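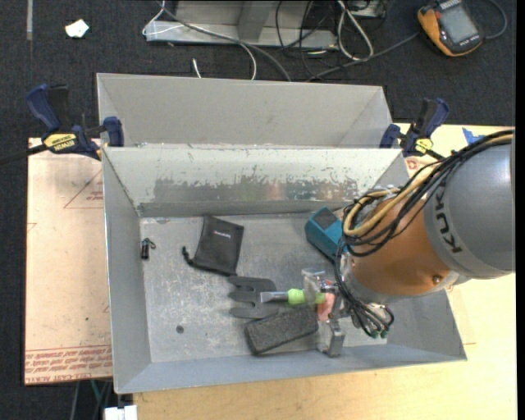
Scraper, pronged piece, dark block and drawstring pouch in a sheet-metal bin. The coating has gone from much of the lower back wall.

Home Workshop Storage Opinion Letters

OPINION
Leave the scratched bin alone
Ruxandra Filip
500 shares 11 comments

The usual advice on a metal tool bin with a worn interior is to strip it and recoat it, or to replace it. I think both are mostly a waste of a morning. A bin whose coating has failed on the inside is still a bin, and in most workshops the contents need attention well before the surface does.

Consider where the wear sits. On a bin with sloping sides, the upper part of the wall generally keeps its finish and the lower part loses it. Tools put down in such a bin slide along the slope and come to rest against the angle where wall meets floor. Hard edges do the rest. A flat scraper blade is about as efficient a tool for removing paint as you could choose, and people drop it into a painted container several times a day. The ragged band of bare metal above the floor is the predictable result.

None of this affects the structure. The coating on a bin used indoors has two jobs: it slows corrosion and it looks tidy on delivery. The second job is over within a month. The first depends on the base metal and on what goes into the bin. Galvanised sheet with a scratched topcoat will go on for years in a dry room. Plain mild steel will show rust at the scratches, and a wipe with light oil deals with it. I have kept a pair of bins from Nistor on a wooden bench through damp winters on that treatment alone.

Recoating, by contrast, has real costs. The old finish must be abraded back to a firm edge, the surface degreased, and the new coat left to cure fully. A brushed enamel that feels dry on Tuesday can still mark under a fingernail the following weekend. Put tools back too soon and they pick up paint, which then has to be removed from the tools. When the job has been done properly, the first scraper dropped in starts the process again.

What deserves the time is the mixture. A typical general-purpose bin holds a blade or two, something abrasive or absorbent, and a soft pouch. These are poor neighbours. Sponges and rough blocks hold moisture and grit. If one is put away damp beside a steel blade, the blade rusts along the line of contact, and the bin's finish has no bearing on the matter. Fabric collects the grit and carries it to whatever is stored in the pouch next. The remedy is dull: dry the block standing on edge, outside the bin, and put it back when it is dry.

Blades need a rule of their own. In an open-topped bin a scraper should lie flat on the floor with its handle towards the person who will reach for it. A bright handle helps a great deal. Lime green against grey metal can be found at a glance in poor light, while a black handle in the same position has to be searched for by hand, near the edge. When Finedley changed its scraper handles from yellow to charcoal I stopped ordering them for this reason, although the blade was perfectly good.

Dark items cause the same trouble on a smaller scale. A charcoal block, a black pouch and a dark grey fitting will disappear into each other on a scuffed floor. I would sooner see a strip of coloured tape on each than a fresh coat of paint underneath them. Tape takes a minute and can be replaced when it lifts.

Marius Pană, who fitted out the stores at Moltano, disagrees with me on the matter of liners. He puts a rubber mat in every bin on the day it arrives. A mat does reduce noise and protects the floor. It also hides whatever falls beneath it, traps water, and does nothing for the lower walls, where the coating tends to fail first. A liner shaped to the slopes would answer the last point. I have seen one offered, at nearly the price of the bin.

Where two bins stand together there is one place I would inspect: the seam where the rims meet. Rims rub each time either bin is shifted, and a worn rim can develop a burr that will open a knuckle. Run a folded rag along it. If threads catch, take a fine file to the edge until they stop. It is the only metalwork I would carry out on a used bin as a matter of routine.

There are exceptions. Flaking paint must be dealt with if the contents are used near food, or on surfaces about to be varnished, where a loose chip ends up in the finish. Old bins of unknown origin may carry lead paint and should not be dry-sanded at all. Any bin with rust through the sheet should go for scrap.

For the rest, brush out the loose flakes, wipe the floor, oil bare steel lightly and look at what you are keeping in there. The bin will carry on looking rough, and I can see no practical objection to that.

COMMENTS (11) Sort by: oldest

Tõnu Luik
Agree on recoating. I did 2 of ours with a hammered finish last August and both were bare again at the bottom corners by the time the clocks changed.

Viorica Preda
Oil is fine until you keep fabric in the same bin. My cloth pouches came out with a brown tide mark. Paste wax, buffed hard, leaves much less behind.

Osvaldo Lombardi
You dismiss liners too quickly. Zevitberg do a cut-to-size felt that will go up the sides if you mitre the corners. It does hold grit, I grant you, so it needs a vacuum.

Viorica Preda
@Osvaldo Lombardi Felt and a damp sponge? No thank you.

Load more comments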